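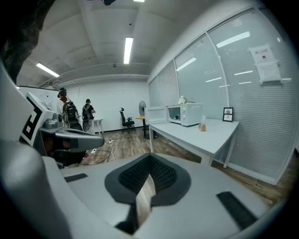
Slide 1. Wait for the latecomers. Say hello, say Avemley, say the talk is nine minutes and mean it.

My subject is the office microwave and where to put it. Laugh here if they laugh. If they don't, carry on as planned.

Slide 2. Microwave at the left end of a long white table, door opening left. Ask who has one like this at work. Ask who has left something in it. Mention the green object and move on – I am not taking guesses, we lost half the session to that at Erkmont.

Point to make: a door that opens left wants its landing space on the right. Here the table runs off to the right, so full marks. You take the soup out and set it down without walking around anything.

Slide 3. The floor. Black cables, white cables, a power strip out in the open with a plug beside it. Pause. Let them picture the soup again.

Halina Kalinowski's rule from the Nilimell fit-out: draw the walk from the door to the food, then keep every cord off that line. She used chalk. Management preferred a memo, and the memo is still in draft.

Slide 4. The rest of the furniture. Mesh chair, standing fan, small table with a wooden top, all lined up near the back wall like guests at a dull wedding. Fine by me. Chairs on wheels and hot lunches should not meet.

Skip slide 5 if short of time (it is the Zawadzka floor plan and it is upside down).

Questions. Someone will ask about fish. The answer is no.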